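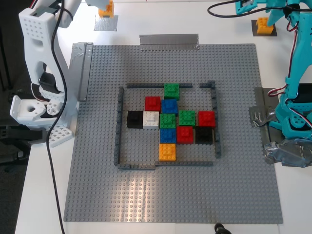 Vol. 10, p. 30

Let the Planner Say No

At Greldale we keep two small arms, one white and one teal, on either side of a LEGO baseplate. Between them is a low wall of dark bricks with gaps in it, and inside the wall the colored bricks stand close together. A person sees quickly which brick has room beside it for a finger. Our planner must be told.

My opinion is simple: a planner should be allowed to refuse. The one we used until April always returned a path, even a bad one, and the controller followed it politely. I read 2692 lines of log before I understood that the software had never been asked if a grasp was possible. 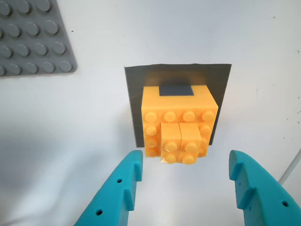
Opinion / Planning and Control

Take a yellow block made of several bricks, with studs on one side and a stepped lower part. Two open fingers can come near it from many directions. I prefer a program that rejects 1000 of these and tells me why - too narrow, wrong height, wall in the way - to one that hides its doubt in a single score. Perception people may call this slow. I would accept the delay, and I would print the reasons first in the log.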